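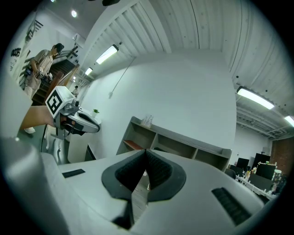 Spring seed swap: bring your beans!

The Penry seed swap is back, and after last year's turnout we are moving it into the big room at the Marnis Street hall. Doors open at ten on 3/31/18 and we'll keep going until the tables are bare or everyone has gone home for lunch, whichever comes first. Last spring 376 packets changed hands, which is a huge number for a town our size, and we'd love to beat it.

If you've never been, it couldn't be easier. You bring seeds, you put them on the table that matches (beans and peas, tomatoes and peppers, greens, roots, flowers, and the wonderful catch-all we call "other"), and you take home whatever you'd like to try. If you don't have any seeds to bring, come anyway! New gardeners are the whole point, and there are always far more lettuce seeds than any of us can use.

Please label your packets with the name of the plant, the year you saved the seed, and anything you know about how it grows. "Tall, needs a stake, very sweet" is perfect. A plain envelope with the flap taped down works fine. Squash and pumpkins cross very easily, so if you had two kinds growing near each other, write that on the envelope too. Some of us enjoy the surprise — my own mystery squash from last summer was striped, warty and delicious, and I've saved every seed from it.

We're especially short on pole beans this year. The purple ones that went around two years ago seem to have done well in nearly every garden along Nuvach Road, even in the heavy clay down by the creek, so if you kept some back, please bring a handful. Older seed is welcome too. Tomato seed often sprouts happily after four or five years, but onions and parsnips lose their strength fast, so try to bring those fresh.

Not sure if your old seed is still good? Lay ten on a damp paper towel, fold it up, slip it into a plastic bag and leave it somewhere warm for a week or so. If seven or more sprout, sow as usual. If it's only three or four, sow thickly and hope!

There will be coffee, and the Grulteo Bakery has promised 100 rolls, with the cheese ones going out first. Bring your own mug if you can. Parking is behind the hall, and the side door has a ramp.

We'll be meeting again in June for the plant swap, so if you start too many tomatoes (I always do), pot up the extras and keep them going until then.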